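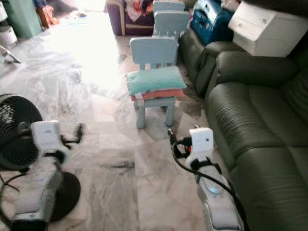 **Unit 6 — Hair Porosity and Product Selection**

Read before the March practical. Bring your own section clips and a wide-tooth comb.

Porosity is how readily the hair shaft takes in and gives up moisture. It depends mostly on the state of the cuticle, the outer layer of overlapping scales. Raised or chipped scales let water in quickly and lose it quickly. Tight, flat scales slow both.

## Terms

- **Low porosity:** cuticle lies flat. Water beads on the surface, drying is slow, and product tends to sit on top.
- **Medium porosity:** absorbs evenly, holds a set, takes color predictably.
- **High porosity:** cuticle raised or damaged. Color grabs fast and fades fast. Common after bleach, relaxers, or long sun exposure.

Porosity is often uneven along one strand. Ends are older than roots and have had more washing, brushing, and heat. Record roots, mid-lengths, and ends separately on the client card.

## Strand check

1. Work on clean, dry hair with no styling product.
2. Take a small section from the crown and hold it taut at the ends.
3. Slide thumb and forefinger from the ends toward the scalp.
4. Note the feel: smooth (low), slight drag (medium), rough (high).
5. Repeat at the nape and both temples.

The float test, where a shed hair is dropped in a glass of water, is not accepted in this course. Surface oil and trapped air change the result.

## Product choice

Low porosity: light, water-based conditioner, applied to damp hair under a warm towel. Avoid heavy butters. High porosity: richer conditioner, then a leave-in and a small amount of oil on the ends. Protein treatments may help damaged lengths, but overuse leaves hair stiff — alternate with a moisture mask and check the feel each visit.

## Worksheet

Temitope Ojo has the blank client cards; the reading is Tavares, pages 105 to 109. Complete one card per partner and write a two-line product plan for each zone. Hand in to Érica Guerra at the Tretville desk, room 229, before the practical starts.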